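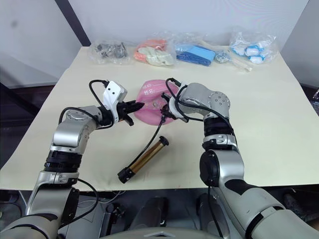

Posted by Léonie Renaud in Home and Storage, 11/30/22

Keeping small toys and game pieces together without buying a whole wall of boxes

We moved to Odirthorpe in August and the toys are still in the removal boxes, more or less. I have three children and between them they have several board games with split lids, a marble run, two kinds of building brick that don't fit each other, dolls' shoes, a lot of toy cars and a carrier bag of bits that must belong to something. The big things are fine. It's the small stuff that ends up on the stairs and under the sofa.

The space I've got is an alcove next to the chimney breast, and the cupboard under the stairs, which has the meter in it and needs to stay easy to get into. I looked at the Chevalier drawer units and they are lovely but I'd need two of them and they are too deep for the alcove. My sister uses shoe boxes and says they are fine, but her children are older and put things back.

What I would like to know is whether people sort by type (all the cars, all the bricks) or by set, and what they keep it all in. I don't mind spending a bit but I don't want to do it twice. The youngest still puts things in her mouth now and then, so some of it has to be out of reach.

Aurélien Le Goff wrote:

Just get a big tub. Ours all goes in one tub and they tip it out and find what they want. Takes a minute to clear up. You can sort it when they leave home.

Solange Lecomte wrote:

I would not use one tub if you have board games, as you will be picking dice out of it for years. I look after the toy loans at our playgroup and I have done this job several times over, at the group and at home, so this is a long reply.

Start by sorting by set for anything that doesn't work with a piece missing. That means board games, jigsaws, the marble run and any kit with instructions. Everything else can go by type. Cars don't mind which cars they are with. If you sort the bricks by colour you will be doing it again by the weekend, so don't bother with that.

Do the first sort on a table and not on the floor. You can see more, your back will hurt less, and the youngest can't reach it. Put the set boxes out first with their lids off, then work through the carrier bag. Anything you can't place goes in a jar. Keep the jar somewhere you pass every day, as half of what's in it will turn out to belong to something you had forgotten you owned. When a thing has been in the jar for a good while, let it go.

Throw out split game boxes if you can bear to. They take up far more room than what is in them. Fold the board flat, put the rules with it and bag up the rest. I used to repair the corners with brown tape and it never lasted. 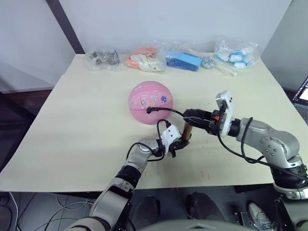

Bags are better than boxes for most small pieces, in my experience, and they are what I would spend the money on. They squash down, they stand up next to each other on a narrow shelf and they cost very little. Get clear ones. With clear plastic bags set in a line against the wall, as they are along the back of that table, you can look along the row and see what sort of thing is in each without opening any of them. Buy a thicker kind than you think you need, with a slider if the children will be opening them. The press seal sort is fine for adults but small children tear it down the side. I get mine from Clukier, the hardware shop, but any kitchen shop has them.

For your alcove, I'd put in narrow shelves with a lip along the front, and stand the bags upright. The lip matters. A batten glued on will do. Keep the lowest shelf for things you are happy for all of them to take, such as cars, bricks and dolls. Marbles, dice, magnets and anything with a small battery should go on the top shelf, or better still in a cupboard with a catch on it. I wouldn't use the cupboard under the stairs for anything you want more than once a month, especially with the meter in there.

Balls are a nuisance on shelves whatever you do. Hang a string bag on the back of a door and put them all in that.

Jigsaws: write the same letter on the back of every piece in one puzzle and a different letter for the next. It is dull work. A 300 piece puzzle took me an evening in front of the television, but I've never had to guess which sky a blue piece belonged to since. Use pencil or a fine pen and let it dry before you stack the pieces.

Limit what is out at once. We let them have up to five bags down at a time and one has to go back before another comes down. It works with ours some days and on others it doesn't.

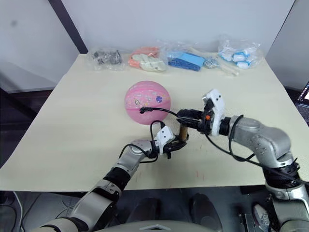 Should the label go on the inside of the bag or the outside?

Put it inside, facing out. Use a piece of card about as wide as the bag, with the name of the set on it and a list of what should be in there, so that anyone can check before it goes back on the shelf. Stickers on the outside rub off and leave glue behind. For children who can't read yet, cut the picture out of the old box lid and put that in with the card.

Clotilde Leclerc wrote:

Agree with most of that. I would add a warning about bags and very young children. Ours all have a few holes punched near the top, and the spare empty ones are kept in the kitchen drawer with the cling film, well away from the toys.

I also found that soft toys and dressing-up clothes took over any space I cleared, so deal with those first. A laundry basket each and when it's full, something goes to the charity shop.

The Chevalier units do come in a shallower size now, or they did when I last looked, though the drawers are so small that a marble run won't go in. Measure your longest piece before you order.

Léonie Renaud wrote:

Thank you all. I've ordered the bags with sliders and my brother-in-law is going to cut the shelves. I've started the jar already and it is nearly full. Solange, do you keep the rules for each game in with the pieces or all the rules together in a folder?

Solange Lecomte wrote:

In with the pieces, folded once. I tried a folder and lost the folder.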